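Group chat app tips – muting, backups, getting storage back

Updated 2021-09-14

Quick ones this time, all from the inbox. Most of you are on Rullex, a few on Fondura, so where the menus differ I've put both. If yours looks nothing like this you're probably on an old version. Update first, then come back.

Muting a group without leaving it
Press and hold the group name, tap the bell. Rullex gives you 8 hours, a week or always. Pick always. You can still open it whenever you like, it just stops buzzing. On Fondura the bell is inside the group, top right, under the three dots. Mentions still come through on both unless you switch them off seperately – Settings, Notifications, Mentions.

Stopping photos filling the phone
The big one. By default every picture anyone sends gets saved to your gallery as well as the app, so you're storing it twice. Settings, Media, turn off Save to gallery. Do videos too, it's a different switch lower down. I got over 300 MB back from one family group and that was only since May.

Old stuff won't go by itself. Manage storage, sort by largest, tick what you don't want. Forwarded videos first. Then empty the bin, as deleted items sit there for 48 hours still taking up room.

Sending a picture without it going blurry
Apps squash photos before sending. Fine for the cat, useless for a letter or a receipt you need to read. Attach it as a file instead: paperclip, Document, then browse to the photo. Slower on mobile data. Wait for wifi if you've got a batch.
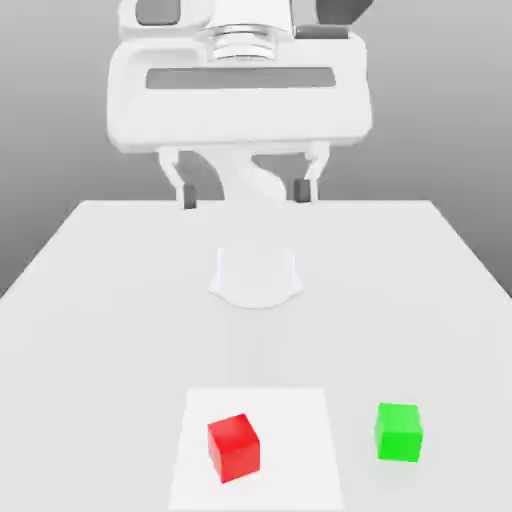
White robot arm over a white table, computer-rendered.

Check the preview before you press send, by the way. Easy to grab the wrong one when the thumbnails are tiny, and Delete for everyone only works for a short while on Fondura.

Backups
Set to weekly, on wifi only, at night. Settings, Chats, Backup. Untick videos unless you really want them, they make it crawl. If it sticks at 2% the whole time, your cloud account is most likely full – clear that out and start again. Don't keep tapping Back up now, it goes back to the beginning every time.

Write the backup password down on paper. Proper paper, in a drawer. Lose it and the chats are gone, support can't get in either.

Moving to a new phone
Back up on the old one. Put the SIM in the new one, install, enter your number, wait for the code. When it offers Restore say yes there and then. Skip it and you'll have to uninstall and start over. Keep the old phone charged and nearby till it's all come across, and don't wipe it the same day.

Video calls on slow wifi
Turn your own camera off first, that helps more than anything. Then Low data mode, under Calls. Sitting nearer the router is boring advice but works. Close the telly app on the tablet as well. If the sound goes but the picture's fine, hang up and ring back, quicker than fiddling.

Verification codes
Never pass one on, not even to someone in your contacts. If a friend messages asking for "the code I sent you by mistake", their account's been taken. Ring them on the ordinary phone. Then turn on the two-step PIN – Settings, Account – takes 2 minutes. Don't use your birthday.

Watch out for a lookalike called Rillex in the app shops too. Same sort of green icon, one letter out. If you've put it on, delete it and change you password.

Still to do: Sastry on a laptop, few of you asked. Need to borrow one that runs it.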